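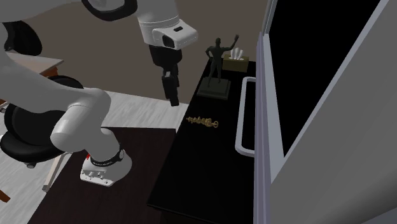 Nest Pugh wrote in to ask whether a two-finger parallel gripper is enough for home tidying tests, or if it pays to start with a full hand. The Trometti controller Pugh runs will drive either one.

Start with the parallel gripper. It has one number to set, the opening width, and a bad grasp is easy to trace. Move to a hand with more fingers when the objects stop having two flat sides.

Tips for a fair comparison in simulation:

Keep the arm base in one place. If you move the mount between runs, you are testing reach as well as grip.

Match the closing force before matching the speed. The Hurwood preset closes at 27 newtons, too much for thin-walled items. Set both tools to the same value and write it down.

Reset the tool offset after every swap. A hand is usually longer than a parallel gripper, and an old offset will drive the fingertips into the desk.

Log slips separately from misses. In our last set of 1,990 trials the two were lumped together, and the totals told us very little.

Check friction on curved parts. Coiled shapes touch the fingers at only a few points — a small change in the friction value can flip the result.

Use a wrist camera for the close and a room camera for the approach.

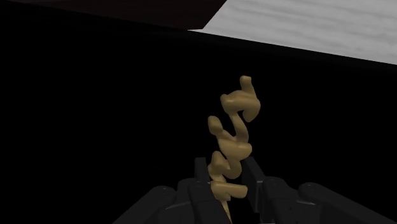

Twisted object gripped at the narrow end, multi-fingered hand.

For shapes like this, lift slowly and hold for 2 seconds before moving sideways. Skedeveck users will find the hold time under Motion, then Pause.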